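Suchbegriff eingeben Suchen
Startseite Produkte Oberflächenschutz Tischplatten Downloads Händler Kontakt

Lereck Hartöl matt für Tischplatten und Arbeitsflächen
Artikelnummer 3343

Lereck Hartöl matt ist ein lösemittelarmes Öl-Wachs-Gemisch zur Behandlung von Massivholz und furnierten Flächen im Innenbereich. Es dringt in die Holzoberfläche ein und bildet nach der Durchhärtung eine diffusionsoffene, wasserabweisende Schicht. Die Maserung bleibt fühlbar. Für kunststoffbeschichtete Platten, Schichtstoff und lackierte Flächen ist das Produkt nicht geeignet, dort verbleibt es als klebriger Film.

Anwendungsbereich
Esstische, Schreibtische, Spieltische, Regalböden, Fensterbänke innen, Treppenstufen mit geringer Beanspruchung. Für Böden in gewerblich genutzten Räumen ist Lereck Bodenöl zu verwenden. Nicht im Außenbereich einsetzen.

Farbtöne
Farblos, Weiß lasierend, Grau lasierend, Nussbaum. Die pigmentierten Varianten sind untereinander mischbar. Der Farbton auf dem Werkstück hängt von Holzart, Schliff und Auftragsmenge ab, ein Probeanstrich auf einem Reststück der gleichen Charge ist in jedem Fall durchzuführen. Bei gerbstoffreichen Hölzern wie Eiche fällt Grau lasierend merklich dunkler aus als auf Ahorn oder Buche.

Technische Daten
Bindemittel: Leinöl, Holzöl, Carnaubawachs
Dichte bei 20 °C: 0,93 g/ml
Glanzgrad: matt
Verarbeitungstemperatur: 15 bis 25 °C
Relative Luftfeuchte bei der Verarbeitung: höchstens 65 %
Staubtrocken: nach 6 Stunden
Überarbeitbar: nach 12 Stunden
Voll belastbar: nach 10 Tagen
Abriebprüfung im Werk Firdale: 3.000 Zyklen, Prüfbericht 143
Gebindegrößen: 0,375 l, 1 l, 2,5 l
Lagerung: kühl und frostfrei, ungeöffnet 36 Monate

Untergrundvorbereitung
Die Fläche muss trocken, fett- und staubfrei sein. Die Holzfeuchte darf 12 % nicht überschreiten. Altanstriche vollständig entfernen, Wachsreste mit Lubis Verdünner abwaschen und über Nacht ablüften lassen. Schliff in Faserrichtung mit Körnung 100, 120 und 150, Endschliff 180. Feinere Körnungen verringern die Aufnahme und führen bei pigmentierten Tönen zu einem schwachen, ungleichmäßigen Farbbild. Kanten und Hirnholz mit 240 nachschleifen. Schleifstaub absaugen, keine feuchten Tücher verwenden.

Verarbeitung
Gebinde gründlich aufrühren, bei pigmentierten Tönen auch während der Arbeit. Ersten Auftrag dünn mit Pad oder kurzfloriger Rolle in Faserrichtung aufbringen. Nach 15 Minuten Überstand mit einem fusselfreien Baumwolltuch abnehmen. Nach 12 Stunden zweiten Auftrag ebenso ausführen. Bei stark saugendem Hirnholz ist ein dritter Auftrag möglich, dieser stets farblos. Zwischenschliff nur bei aufgestellten Fasern, mit Vlies grau. Die Unterseite frei liegender Platten ist mit mindestens einem Auftrag zu behandeln, einseitig geölte Platten können sich verziehen.

Sicherheitshinweis
Mit Öl getränkte Lappen, Pads und Schleifstaub können sich selbst entzünden. Nach Gebrauch in Wasser legen oder in einem dicht schließenden Metallbehälter aufbewahren und getrennt entsorgen. Während der Verarbeitung und Trocknung lüften. Für Kinder unzugänglich lagern.

Pflege
In den ersten 10 Tagen nur trocken abwischen. Danach nebelfeucht mit Jeltia Holzseife, keine Mikrofasertücher und keine Scheuermittel. Wasserränder lassen sich im Regelfall mit Vlies und einer kleinen Menge Öl örtlich ausbessern. Bei täglicher Nutzung empfiehlt sich eine Auffrischung alle 12 Monate.

Änderungen gegenüber der Vorversion
Die Rezeptur wurde im Mai umgestellt. Die neue Ausführung ist an der Prägung 2026 auf dem Deckel zu erkennen, es handelt sich um die Rezepturnummer. Alte und neue Rezeptur nicht auf derselben Fläche verarbeiten. Restbestände der Vorversion können unverändert nach dem damaligen Merkblatt aufgebraucht werden.

Ansprechpartner
Anwendungstechnik: Eduard Urban
Vertrieb Benelux: Veerle Van der Linden
Stand des Merkblatts: 2022-10-09

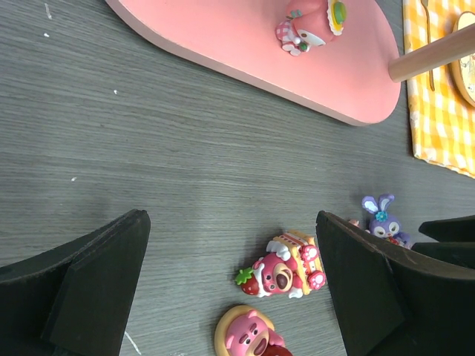 Tischfläche in Grau mit feiner Holzmaserung, darauf Spielfiguren und ein rosa Holzbrett.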